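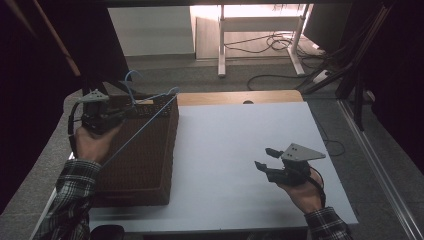 Taming the Hanger Pile
Project report by Aisyah Lumbantobing
Home and Storage Design, Storngate

Why hangers?

Everybody at Storngate has a closet, and every closet I looked into had spare hangers on the floor of it. They slide, they hook onto each other, and you pull up four when you wanted one. I wanted to find a home for them that costs next to nothing and still looks good on a shelf. I got way more into this than I expected!

What I tried

My first idea was a second rod just for empties, but it ate up space that clothes needed. Then came a cardboard magazine file, which tipped over. Hrvoje Zupan, my project partner, suggested a basket — and I was sold as soon as we tried it.

The basket

We went with a rectangular one in brown wicker. The straight sides let it sit flush against a closet wall, and the dark weave makes a light blue hanger really easy to spot. I love the braided rim, too. It has a twisted, ropy look that a plastic bin can't match. 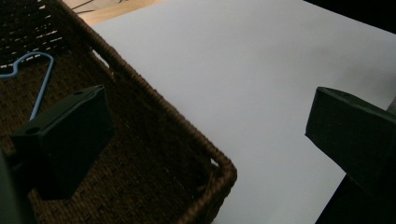
How to load it

A hanger is an awkward shape, so we settled on a few rules:
1. Lay each hanger flat, one at a time. Dropping in a whole handful brings the tangles right back.
2. Point all the hooks the same way.
3. Stop at the rim.

Next steps

In November I want to test a deeper basket and try sorting by type, with pants hangers on their own. Hrvoje is keen to add a cloth liner so thin wire ends can't catch in the weave. We still have to agree on a fabric (he likes canvas, I like old pillowcases).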